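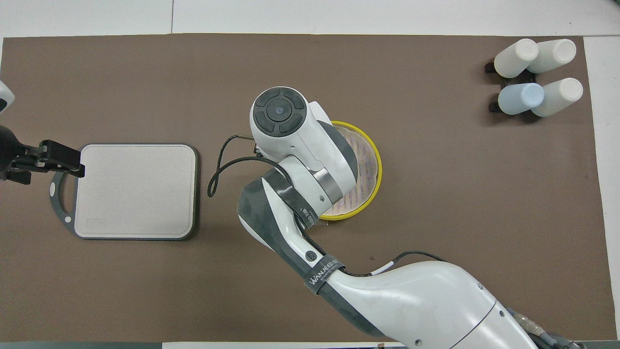
**Sturley, back room. December**

Third go at the shared login problem. Writing it down properly this time so we don't argue it from memory again.

What started it: a message came in to the accounts inbox at 7:40 in the morning, looking like it was from Cheng (our parts supplier), saying their bank details had changed and could we please update them before the next invoice. Logo right, signature right, invoice number right. The reply-to address had one extra letter in the domain. We didn't pay it. I'd like to say that was the training, but I think it was that the person who normally pays things was at lunch when the reminder came.

So the question is how they had the invoice number. Theories so far:

- Cheng's mailbox was broken into. They say no. They said no within an hour, so I doubt they looked very hard.
- Ours was. Sign-in log shows nothing odd, but it only goes back a month on the plan we have.
- Somebody found it in the shared folder. I lean toward this one. The "anyone with the link" setting was on for the whole supplier folder, 1314 files. No idea since when.

Turned the link sharing off. Two people lost access to things they needed and complained, so at least the setting does something.

Then the passwords. I went through the list of 69 accounts we keep for the business. 8 of them had the same password as the old Wi-Fi. One is the payroll portal. Changed that first, then the rest, and turned on the code-by-app step wherever it was offered. Text message codes only for the shipping account, which I don't love. Phone numbers get hijacked. 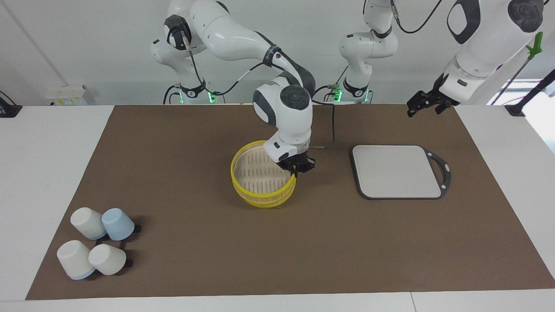
Musamach called back with their quote for identity theft cover for the company. I remain unconvinced. Read the sample policy twice. It pays for "restoration services," meaning someone makes phone calls for you. It does not pay if an employee willingly sends the money, even if tricked, unless you buy the add-on. That is the exact thing that nearly happened to us. Asked about it and got a brochure.

Wuneck sells monitoring, same pitch with a nicer chart. Their trial report told me my work email was in a breach. Which breach, which password, when? "Upgrade to view." Not paying to find out. Changed the password anyway.

Things I'd trust more than either:

1. Any change to bank details gets a phone call, to the number in our own records. Never the one in the email.
2. Two people on any payment to a new account.
3. Business credit report pulled by us every few months. Last one had an address from around four years ago still on it and a trade line I can't place. Have written to ask. No answer yet.

Open: longer log retention (what does the next plan up cost?), and whether the old scanner still emails copies to a mailbox that should have been closed. Sent a test page to it. Didn't bounce. Need to find out where it went.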